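Holztisch ölen: Anleitung für Massivholzplatten

684 Mal geteilt
3 Kommentare

Eine geölte Tischplatte braucht ab und zu frisches Öl. Wann es so weit ist, zeigt der Tropfentest: etwas Wasser auf die Platte geben und kurz warten. Zieht es ein und hinterlässt einen dunklen Fleck, ist die Oberfläche nicht mehr ausreichend geschützt. Bleiben die Tropfen stehen, hat die Arbeit noch Zeit.

Material

Hartöl für Innenräume, Schleifpapier in 150er und 240er Körnung, ein Schleifklotz, ein weißes Pad, fusselfreie Baumwolltücher, ein Staubsauger mit Bürstenaufsatz. Wir nehmen in der Werkstatt das Hartöl von Navitz, andere Hartöle lassen sich genauso verarbeiten. Maßgeblich sind immer die Angaben auf dem Gebinde, vor allem bei den Trockenzeiten.

Vorbereiten

Platte abräumen und mit einem leicht feuchten Tuch abwischen. Fett und Wachsreste müssen vollständig herunter. Danach trocknen lassen, am besten über Nacht. Der Raum sollte normal geheizt und gut zu lüften sein.

Schleifen

Mit 150er Papier beginnen und immer in Faserrichtung arbeiten. Einzelne Flecken nicht punktuell ausschleifen, sonst entsteht eine Mulde, die man später im Streiflicht sieht. Kanten nur mit der Hand und ohne Druck brechen. Anschließend mit 240er Papier nacharbeiten und den Staub gründlich absaugen, auch in den Fugen.

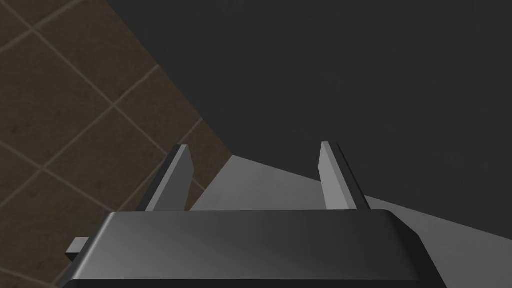
Fachgruppe Holz und Oberfläche, Werkstattverein Lestden

Öl auftragen

Das Öl gut aufrühren, eine kleine Menge auf die Platte geben und mit dem Pad dünn verteilen. Bei großen Tischen in Abschnitten vorgehen. Nach 15 bis 20 Minuten den Überstand mit einem Baumwolltuch abnehmen. Es darf kein nasser Film stehen bleiben, er wird klebrig und lässt sich nur noch abschleifen. Hirnholz an den Stirnseiten saugt stärker und bekommt gleich eine zweite Portion.

Trocknen und zweiter Auftrag

Nach 6 Stunden fühlt sich die Platte meist trocken an. Den zweiten Auftrag trotzdem erst am nächsten Tag machen, wieder dünn und wieder mit sorgfältigem Abnehmen. Bis zur vollen Belastung vergeht gut eine Woche. In dieser Zeit keine Tischdecke auflegen und Wasser sofort wegwischen.

Achtung: Ölgetränkte Tücher können sich selbst entzünden. Ausgebreitet im Freien trocknen lassen oder in einem geschlossenen Blechbehälter mit Wasser aufbewahren, nie zusammengeknüllt in den Mülleimer werfen.

Schleifklötze und Pads können Mitglieder an der Materialausgabe ausleihen. Öl und Papier bitte selbst mitbringen.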